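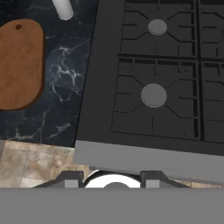 Gririsent Planner: Frequently Asked Questions

Print this page | E-mail this page

Search the FAQ Enter keywords Go

What is Gririsent?

Gririsent is a task planner for mobile manipulators, maintained by a small group at Tondima. It takes a goal, splits it into steps, and hands each step to whatever controller you already have. It doesn't learn anything by itself. If a slide told you otherwise, the slide was wrong.

Does it work in kitchens?

It works in simulated kitchens. The standard test set has 12 layouts, and the one we get asked for most has a dark marble counter, a gas range and a tiled floor. We make no claim about yours.

Your sim looks good. Doesn't that mean the results carry over?

No. Nice stone veining tells you the texture artist did a good job. It says nothing about contact forces or how a real lid slides against a real finger pad. We have seen people pick a simulator by its screenshots and regret it within a month.

What does the wrist camera see while the robot is carrying something?

Mostly its own hand. With a round white object between the fingers, the gripper body and the object take up a good part of the bottom of the view. Any perception module that was tuned on an open, empty hand should be tested again in this condition. We keep finding ones that weren't.

Can the planner tell which burner is which?

It can if the scene file names them. From pixels alone we don't trust it. A range seen from above at a tilt may show two burner caps clearly and only the left portions of the grates beside them, and a detector will happily guess at the rest. Version 4 lets you mark an object as "partly seen" so that the planner won't choose it as a target. Please use it.

How is success measured?

An object counts as placed when it rests inside the target region for 10 simulator steps with the gripper open. This is a weak test. It passes a lid set down upside down, and it passes a plate hanging a little over the counter edge. We report it anyway so people can compare numbers, but look at the rollouts before you quote anything.

How many runs do I need before I can believe a number?

We use 300 per task. You will see papers with far fewer and a bold font in the results table. If two planners differ by a couple of points on a short run, treat them as tied.

Can I hook up a language model to write the plans?

Yes, there is an adapter. It writes plans that read very well. Some of them ask the robot to pick up a second item while the first is still in the gripper, so leave the precondition checker on. Turning it off makes the demo faster and the plans worse.

Is there a real robot version?

There is a driver, tested on one arm in the Vustthorpe lab. It has no force limits of its own and depends on the ones in your controller. Check that you have some.

What about Kiều?

Kiều is the separate grasp library. It has its own release schedule and its own bugs. If a grasp fails before the planner has issued a step, report it there. If the planner keeps asking for the same failed grasp, report it to us and attach the log, the scene file and the random seed. Reports without a seed go to the bottom of the pile.

Print this page | E-mail this page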